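Junen Artificial Flower Set, Mixed (red-orange, white and pink)

Home / Faux flowers / Table arrangements / Junen

In stock. Ships from our Jatbridge workshop Monday through Friday.

I've been selling fake flowers long enough to get a little snobby about them, so let me start by saying I resisted this set for a whole season. Mixed sets usually mean one decent bunch and a bag of odds and ends that go straight in a drawer. Then a box of the Junen ones turned up on my bench in November and I ended up playing with it until well past dinner (sorry, everyone who was waiting on an email from me that day). The red-orange bunch is what sold me. It's got that dense, busy look you want from a small bouquet, lots of little blossoms going every which way, and the green is thin enough that it doesn't turn into a hedge around the flowers.

The white stems are a different mood altogether. They're softer, with a bit of pale lavender in the petals, on gray-green stems, and there are a couple of calla lilies mixed in with the small stuff. I wasn't sure about the callas at first! They're a lot bigger than everything around them, but they give your eye somewhere to land, and now I miss them when I do one without.

What you get

Red-orange bouquet, 9 inches tall before you spread it
Small vase for the red-orange bouquet
White and lavender stems, 11 inches, with 2 calla lilies
A pouch of loose small blooms in white and pink
A card with my washing notes on it (same as what's further down, so don't worry if you lose it)

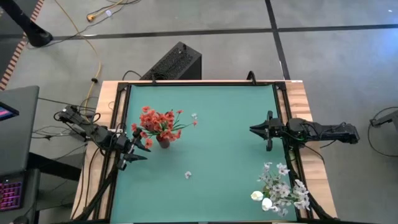
Now, fluffing. Please fluff your flowers. They ship flat, and flat flowers look like they came out of a suitcase. I start at the bottom and bend each little stem out and away from the middle, then go around again and lift the top ones back up a touch. Ten minutes with a cup of coffee and you're there. The stems on the Junen set have wire in them and they stay where you bend them, though I'd go easy right at the point where a leaf joins on. Pinch the wire below the leaf and bend from there.

If you want the red-orange bunch to look wider, take the outside stems down low so they hang past the rim of the vase. For a narrow shelf, do the opposite and keep it all upright. I change mine every couple of weeks when I dust, it's half the fun.

Do I put the white ones in a vase too? Sometimes. There isn't a second vase in the box, and I get asked about it, so I'm saying it loudly: one vase, for the red-orange. I like the whites laid down flat along a table runner, with the callas toward the end where people can see them. They also do very nicely in a plain water pitcher. If you'd like a proper vase for them, the Kemeys bud vase on our vases page takes the whole bunch with a bit of room to spare, and the taller Kemeys one is too tall. You'd only see the heads poking out.

About the little loose blooms

Everybody forgets these are in the box. Shake the tissue out before you throw it away! 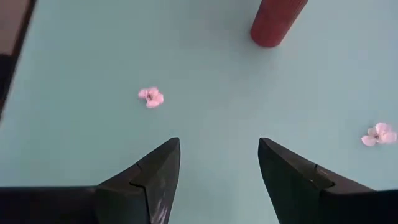
Scattering is harder than it sounds, and my first few tries looked like I'd dropped something and not cleaned up. What helped was using fewer. I used to empty out the entire pouch in one go, and now I put down a couple, step back, and see if I want more. Color matters as well. Those two small pink ones have plenty of room to show up on a pale teal top, where I think a big handful would just look messy. On a patterned cloth I'd stick to the white, and on white linen I'd go all pink. They weigh next to nothing, so if you're setting up outdoors, put a dot of removable putty under each one or plan on chasing them across the yard.

They're also good for gift wrap. Tuck one under the ribbon and you look like a person who has their life together.

Need a lot of them? I sell the small blooms separately in bags of 100, pink or white, and that's plenty for a long dinner table with some left for the cake stand. (Next to the cake, please. They aren't food safe and I wouldn't push them into frosting.)

Washing and dusting

A hair dryer on the cool setting gets most of the dust off. For anything stickier, like if yours live in the kitchen, swish the heads in lukewarm water with one drop of dish soap, shake them out and hang them upside down overnight. Don't use the hot setting on the dryer. I did, on an old sample bunch, and the petals curled up like potato chips.

Keep them out of strong afternoon sun if you can. The red-orange holds up fine in my front window, but the lavender tint is delicate and it'll fade to plain white sooner or later. Some folks prefer it that way.

For trimming, you want wire cutters. Not your good scissors, you'll wreck them. I keep the Sevov snips in stock and they go through these stems without any drama. Cut a bit less than you think you need to, then check it in the vase, then cut again.

Good to know

Color can vary a little from batch to batch, mostly in the red-orange. If you're buying several sets for one event, order them together and drop me a line in the notes box so I can pull them from the same carton.

There's a faint new-craft-store smell when you first open the box. Leave it open on a counter for a day and it goes.

Keep the small blooms away from toddlers and away from cats. My own cat has stolen more pink ones than I've sold this month.

Shipping and returns

Orders in by 2 p.m. go out the same day. Sets come back for a full refund within 30 days as long as they're clean and the stems haven't been cut. Fluffed is fine, bent is fine, I can bend them back. If a bloom has popped off its stem on the way to you, try pressing it back on first (most of them just push on), and if it won't stay, send me a quick photo and I'll mail you a replacement stem.

Goes well with

Kemeys bud vase, short
Sevov wire snips
Junen small blooms, bag of 100, pink
Junen small blooms, bag of 100, white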